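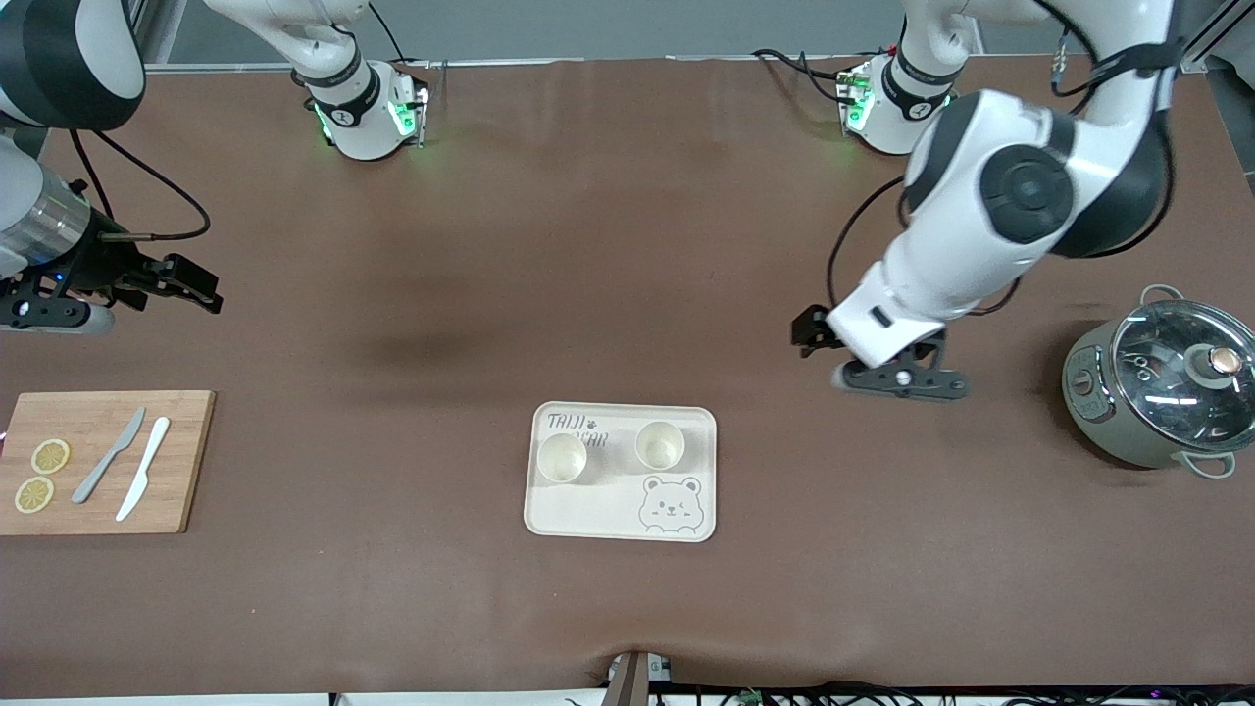 13/07/2022 – MOT loading, second chamber

Started with the pressure. Gauge read the same as last night, so the bake has done what it was going to do. Ion pump current steady. Left the getter alone.

Laser locks took most of the first hour. The cooling laser would hold for a few minutes and then jump to the next mode. I blamed the current driver first and swapped it for the spare, with no change. The fault was in the temperature controller: the thermistor plug on the laser head was only half in. Pushed it home, put the old driver back, relocked. It then stayed locked until I switched off. Spare driver is back on the shelf with its label.

Power after the fibre was down on last week. Cleaned the input end and walked the two mirrors. Now 39 mW out at the chamber side, which is enough. The Lastus coupler still drifts when the air handling comes on. Please don't tighten the lower screw any further, the thread is nearly gone.

Got a trap on the first try once the coils were on, off to one side and shaped like a comma. Moved the retro mirror on the vertical beam until it sat round and near the middle. One of the horizontal beams is weaker than the other two and I have not balanced it. The waveplate mount there is stiff and I did not want to force it with everything else working.

Loading curves: took 76 of them, in sets at different gradients. Fits are in the shared folder under Kandine, in the July directory. The short ones at the start of the first set are no good, I had the shutter delay wrong. They are still in the folder but the fit script skips them.

Temperature by time of flight, straight from the trap with no molasses: 667 µK. With the molasses stage on and the shim coils at the old values: 279 µK. Still too hot. The shims were set before the optical table was moved, so I would not expect the field to be nulled any more. Tried stepping the vertical shim by hand and the cloud clearly held together longer at one end of the range. I ran out of range on the supply before finding the turning point. It needs either the bigger supply or a few more turns on the coil.

Camera magnification was checked against the ruler target, not against free fall, so treat both temperatures with some care. The free fall check is on the list.

Control software: Claltik crashed twice, both times when I changed the sequence while the plot window was open. Closing the plot first avoids it. I have written this on the sheet by the monitor as well. No data lost, but the second crash left the coils on and I only noticed when the water return felt warm. The flow interlock did not trip because the flow was fine. We should have a timeout on the coil supply that does not depend on the computer.

Govindasamy rang back about the replacement shutter. They have one but it is the slower type. I said no for now.

To do:

- bigger supply for the vertical shim, then scan all three axes properly
- free up or replace the stiff waveplate mount, balance the horizontal beams
- free fall magnification check
- coil timeout
- strain relief on the thermistor plug so it can't work loose again
- order lens tissue, last packet is open

Left the locks off, ion pump on, cooling water off at the wall. Probe beam is blocked with the black card before the shutter – take it out before looking for signal.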